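Talby Clothing Terms

A word list for sorting and labelling second-hand clothes, kept by the Eltow op shop network. Current release: April.

What's in it

The list covers 14 garment groups, from coats to sleepwear, with the everyday Australian name first and other spellings after it. Jumper is the main entry, with sweater and pullover pointing back to it. Thongs are under footwear. Colour names are kept to 19 so that tags from different shops match – "charcoal" and "slate" both go to grey.

Files

terms.csv – one row per garment name
colours.csv – colour names and their short codes
fabrics.csv – fibre names as printed on care labels
changes.txt – what moved between releases
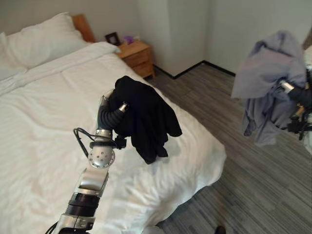

Black garment held over a white duvet. Colour code BLK.

Using the codes

Each tag carries a group code, a colour code and a size, in that order. Leave the size blank if the label has been removed. Don't guess from the fit. Patterned items take the code of the background colour, followed by P.

The Urkico shop still prints the older six-character tags. These can be read with the lookup at the end of terms.csv.

Known gaps

School uniforms are only partly done. Hats have four entries and need more. Fabric names from the Bianchini list were brought in unchanged, so a few are doubled up (viscose and rayon, for one).

Licence

Free to copy and adapt. Please keep the name of the list with any copy you pass on.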